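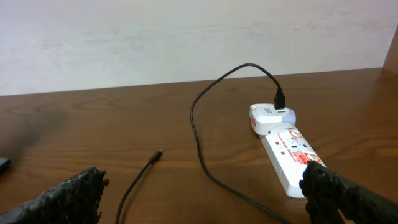 A white power strip with a USB charger plugged in at the far end.

Theerawat Thaweesak sorts cables for a living, or close to it. He runs the repair counter at Obura, a small electronics shop in Salterness, and most of what comes over the counter has a cord attached. In March he started a cable exchange. People bring in what they have in the drawer and leave with what they need.

The first box held 264 cables. By the end of the month the shop had taken in almost 1000.

"People keep the cord and throw out the thing it belonged to," he says. "Then they buy the next thing and it comes with another cord."

His advice for a desk or workbench starts with the power strip. Put it where you can reach the switch. Plug chargers in at the far end, so a bulky one doesn't block the outlets you use every day. Leave enough slack that a cable can lie on the table without pulling on its plug.
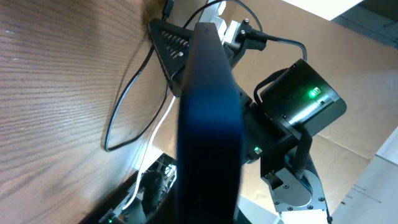 Black and white cables on a wood tabletop.

After that comes color. Thaweesak likes to use white cords for one job and black for another, and he sticks to it. At home, white is for data and black is for charging. Labels help too, as long as they go at both ends.

For storage he uses flat loops about as long as a hand, held with a cloth tie from Plorness. A pack of 100 lasts him a season. Tight coils wear out the wire near the plug, he says, and he sees the results at the counter every morning.

Cords with cracked jackets or loose plugs don't go back in the box. Obura sends those to Dasto, a recycler on the edge of town, which picks up before the shop opens.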